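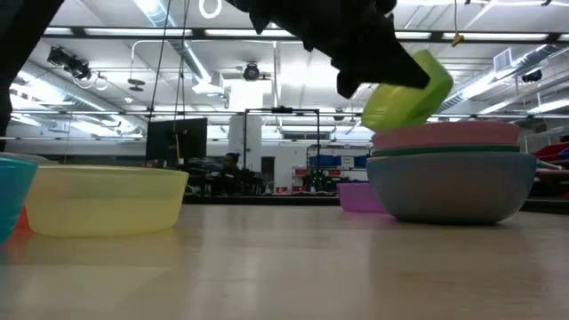

Nesting bowls, pink one at the top of the stack

Cloudy plastic bowls, is there any way to get them clear again?
Asked in Kitchen and Cleaning, 3 answers

I have a lot of plastic mixing and snack bowls and over the last year most of them have gone dull. The colored ones don't bother me much, but the see-through ones look like they have a white film on the inside. I wash them in the dishwasher, bottom rack, normal cycle with the heated dry on. We moved to Derevthorpe in November and I think the water is harder than what we had before. The film doesn't come off with dish soap or a sponge. I'm not sure if it's buildup or if the plastic is damaged. Is there a way to tell before I throw them out?
Izzati Sitompul

Answer 1 (accepted)

Wipe a small area inside the bowl with plain white vinegar on a paper towel, leave it five minutes, rinse and dry it. If that spot is clearer than the rest, you have mineral film. If it looks the same, the surface is probably etched or scratched and you won't get it back.

For mineral film, fill the sink with warm water and add 2 cups of white vinegar. Soak the bowls for half an hour, then wash as usual. Bad ones may need a second soak. Don't use steel wool or scouring powder. Don't mix the vinegar with bleach or any cleaner that has bleach in it.

After that, move them to the top rack and turn off heated dry. Check the rinse aid too. Mine was empty for months and I blamed the detergent. You can also get a pack of hardness strips at a hardware store. Ours read 200 ppm, and I have to soak the glasses every few weeks at that level.

One more thing, dry them fully before you nest them. Water sits between the bowls and leaves a ring where the rims touch.
Dede Quaye

Answer 2

Baking soda paste worked on my Riedl containers but they were only stained from tomato sauce, so maybe a different problem. Leave it overnight.

Answer 3

Just buy new ones. I got a 16 piece set for less than a bottle of dishwasher cleaner costs.

Comment from Izzati Sitompul
Did the vinegar test. Two of the bowls cleared up where I wiped and one didn't change at all. Soaking the first two tonight. Does it matter if the vinegar is the cleaning kind or the food kind?

Reply from Dede Quaye
Either one. The cleaning kind is usually a bit stronger so use less of it.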